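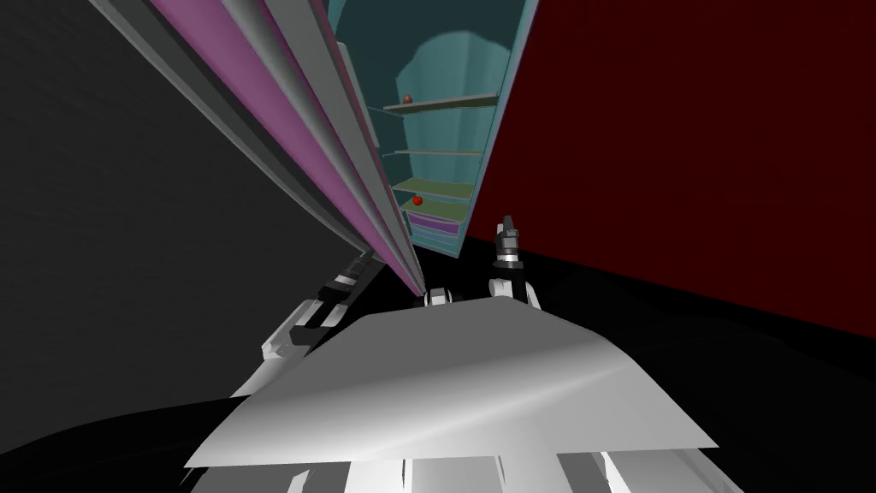

Irja Savolainen
Senior Test Administrator, Clundden

Manuals > Trilton Type Inventory > Administration > Setting Up a Word Association Session

3. Setting Up a Word Association Session

This section applies to the individual form of the Trilton Type Inventory. For group administration, refer to the Group Supplement. The administrator should have read the sections on consent and eligibility before continuing.

The word association task measures the time a respondent takes to answer a spoken word, and it records the answer itself. Both pieces of information are used in scoring. A long pause before an ordinary word is treated as a possible indicator of emotional content and must be logged even when the answer seems unremarkable.

3.1 Materials

The administrator will need the stimulus booklet, a blank response record, the Brelo timer with its foot switch, and two pencils. The stimulus booklet contains 228 words, divided into a main list and a reserve list. The reserve list is used only under the conditions given in 3.5.

Booklets printed before the Aaltonen revision have a gray spine and must not be used with the current response record. The order of the words differs, and scores obtained from a mixed set cannot be corrected afterward.

3.2 Preparing the room

1. Choose a room with a door that closes. Telephones should be silenced and any wall clock with an audible tick removed.

2. Place two chairs at an angle to each other. The respondent should be able to look at the administrator or away without turning the head fully.

3. Set the response record on a clipboard and hold it so that the respondent cannot read it. Respondents who see their times written down begin to hurry.

4. Place the foot switch on the floor beneath the administrator's chair and run the cable behind it.

Caution: Do not place the timer where its display faces the respondent.

3.3 Checking the timer

1. Turn on the Brelo timer and wait for the steady green light.

2. Press the foot switch once to start and once to stop. The display should hold the last reading until the switch is pressed again.

3. Take three trial readings while speaking a word aloud and pressing the switch on the stressed syllable. Trial readings are not entered in the response record.

4. If the display returns to zero on its own, turn the timer off, reseat the cable, and repeat from step 1.

Note: A stopwatch may be substituted if the timer fails during a session. Write "SW" at the top of the record. Times taken by stopwatch are scored with the wider tolerance printed in Table 7.

3.4 Instructing the respondent

The standard instruction must be read aloud exactly as printed:

"I am going to say some words, one at a time. After each one, please say the first word that comes to your mind. There are no right or wrong answers. Do you have any questions before we begin?"

1. Read the instruction at a normal speaking pace.

2. Answer questions about procedure only. If the respondent asks what the task is for, say that the results will be explained at the feedback meeting.

3. Give the practice words from the inside cover of the booklet. If the respondent replies with a full sentence, repeat the second sentence of the instruction once and continue.

4. Begin the main list. Start the timer on the stressed syllable of each word and stop it at the first sound of the answer. Hesitation sounds such as "um" do not count as an answer — keep the timer running.

5. Write down each answer in full before reading the next word. Mark laughter, repetition of the stimulus word, or visible discomfort with the codes shown at the foot of the record.

Caution: Do not comment on any answer, and do not nod or smile after particular answers. Even slight approval will change the responses that follow.

3.5 Interruptions and use of the reserve list

If the session is interrupted for less than 2 minutes, resume at the next word. If the interruption is longer, discard the last three answers and replace them with words taken in order from the reserve list. Record the cause of the interruption in the margin.

If the respondent asks to stop, the session ends at once. A respondent may not be urged to finish. Partial records can be kept for the feedback meeting with the respondent's consent, but they are not scored.

Note: Administrators sometimes ask whether words that resemble one another in sound may be skipped. They may not. Such pairs are intentional and are used in the consistency check.

3.6 The reproduction trial

After a short rest, the main list is read a second time, and the respondent is asked to give the same answers as before. No times are taken. Mark each answer with a plus sign if it matches and a minus sign if it does not. Write out the new answer beside every minus sign.

The rest period should be spent away from the table where possible. Conversation is permitted, though it should not touch on the task.

3.7 Closing the session

1. Thank the respondent and confirm the arrangements for the feedback meeting.

2. Sign the record and enter the start and finish times.

3. Place the record in the sealed envelope supplied. Records are not to be left in the room.

Scoring is carried out by a second person who was not present at the session. Questions on scoring should be directed to Taner Çetinkaya. Requests for replacement booklets go to Venla Laaksonen at the Clundden office.

Section last revised 30th November.

This site uses cookies to remember your settings. Accept all | Manage preferences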